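Speaker notes — moisture movement in panelled joinery
Slot: 2.30 pm, second half of the February session. Lindsay Bolger chairs. Questions at the end only.

## Opening

- Thank Lindsay. Mention that the handout has the full shrinkage table and that I will not read it out.
- Scope: solid timber doors and cabinet fronts indoors. Veneered board is Edmund Piątek's talk, so leave it alone.
- State the problem plainly. Timber takes up and gives off water as the air changes. It moves a lot across the grain and very little along it. A wide solid board fixed on all edges will split, cup or push its joints apart.

## Why frame and panel

- Stiles and rails are narrow, so their movement is small.
- The panel is wide and sits in a groove. It is never glued in.
- Allow a gap at the bottom of the groove on each side. Size it from the moisture content on the day of assembly and the driest and dampest conditions expected in the room.
- Panels fitted in a dry workshop need more room to grow. Panels fitted damp need more depth of tongue, or a bare line shows along the edge in winter.
- Pause for the groove drawing. Point out that the mouldings are fixed to the frame only. A moulding pinned through the panel defeats the whole arrangement.

## Panel layouts

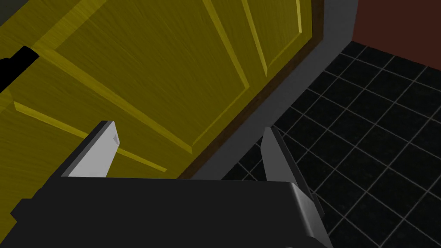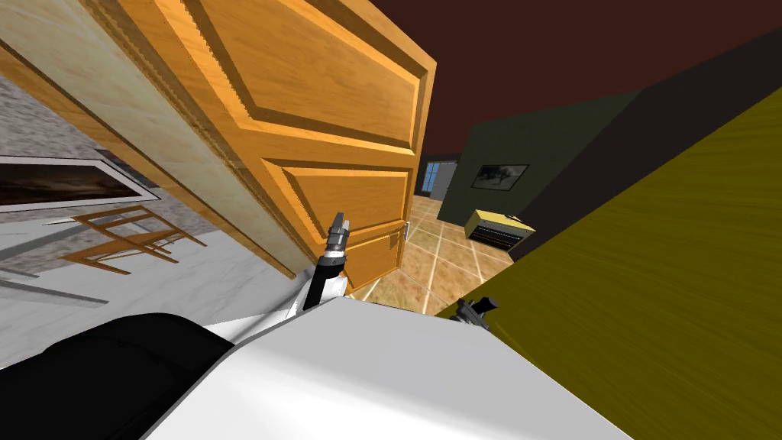
*Rendered views: yellow cabinet door (first), orange-brown door (second). Both have panelled faces.*

- Ask the room which way they would run the grain in each member. Take two answers at most, then move on.
- Grain in the panels normally follows the long dimension. Say that this is custom and looks, and that short wide panels are often turned the other way.

## The Millier doors

- Background: Josefina Insaurralde surveyed the doors at Millier after the heating was changed. Six doors had visible faults.
- Four had split panels. In each case paint had run into the groove and set, locking the panel to the frame.
- The other two had open joints at the lock rail — probably poor glue, but we did not take them apart to check.
- Repair used: cut the paint line with a thin blade, free the panel, fill the split with a matching sliver, refinish. Finish the panel edges before refitting.
- Cost question will come up. Refer them to Josefina.

## Finishes

- A finish slows moisture exchange. It does not stop it.
- Coat both faces equally. One bare face is the usual cause of cupping.
- Bevan Kereama's readings from the Hoani store: about 5 weeks for coated oak panels to settle after a change in humidity. Bare samples were quicker. Single site, so do not press the figure.

## If time is short

- Drop the finishes section and keep Millier.
- Meter and sample blocks are on the side table. Elias Qudah has the spare batteries.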